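Jessie Yule
4/11/24
1 min read
Print | E-mail

Thread on the Isia Open, second round. I watched both of the late matches from the side court so this is mostly that.

1/ Sneha Rathore beat the second seed, Rankin, 4-6 6-3 6-4. First set was flat. She was standing too far back on return and Rankin kept pulling her wide with the slice serve.

2/ Early in the second she moved up a full step and started taking the backhand return down the line. She broke for 3-1 and held from there.

3/ The third had one break, at 4-4. Rankin missed two forehands long and then double faulted. Rathore served it out to 15.

4/ Rathore came in ranked 431. She had to win two qualifying matches to get here – the second one went to a tiebreak in the third.

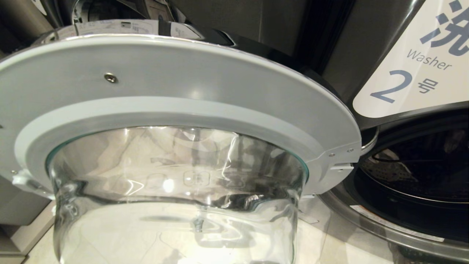
Washer door open, Thursday.

5/ Other match: Fultska won in straight sets, 6-2 6-4. Not much to report. Her opponent had her thigh taped and called the trainer after the first set.

6/ Crowd was better than Wednesday. The main court in Trevico holds 2000 and the lower stand looked full by the evening session. Side court has 200 seats and people were standing along the fence.

7/ Rathore and Fultska play each other next, second match on the main court. They met once before, on clay last April, and Fultska won in three.

8/ Wind is supposed to pick up tomorrow. That should help Fultska, who hits with more spin – but Rathore is returning well enough to make it close. I'll post scores after each set.

Print | E-mail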